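Favari Diagnostics to Expand Breast Cancer Blood Test Trial

Company will add two hospital sites and begin enrolling in March

Favari Diagnostics said today that it will expand its trial of a blood test meant to find returning breast cancer earlier than routine scans. The first stage enrolled 124 women who had finished treatment within the past 3 years. Each gave a blood sample at regular clinic visits.

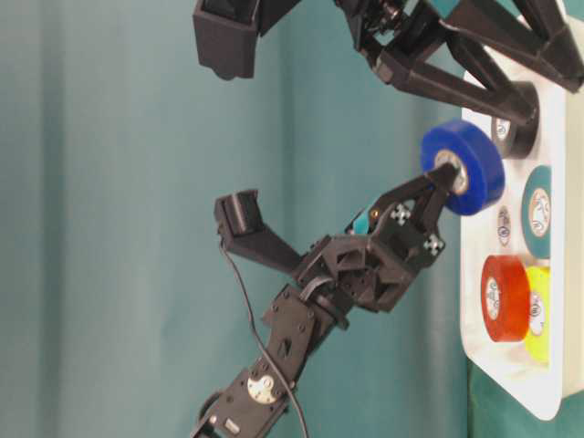

Rolls of tape on a white board, with a black robot arm.

The test, called Ferkance, looks for small pieces of tumor DNA in the blood. It does not replace mammograms, and patients in the trial will keep all of their usual appointments.

The new stage will take place at Grosteck Hospital and the Kermani Cancer Center. Favari plans to enroll 2000 women across the 2 sites. 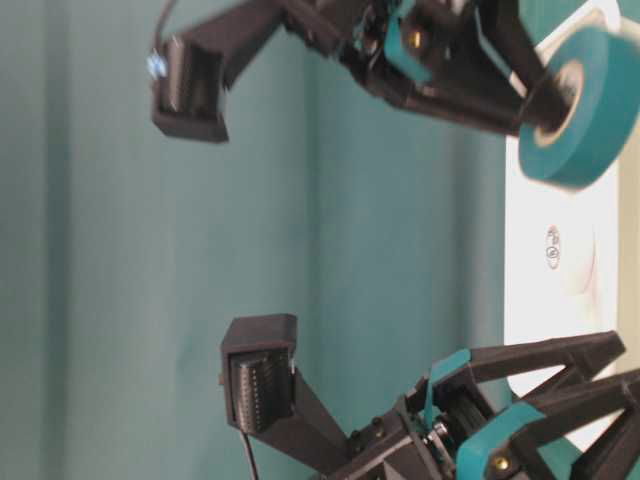 Women who have completed surgery, chemotherapy or radiation for early-stage breast cancer may be able to join. There is no cost to take part. Results will be shared with each patient's own doctor, and participants may leave the trial at any time.

Patients who are interested should speak with their care team or contact the trial office at either site.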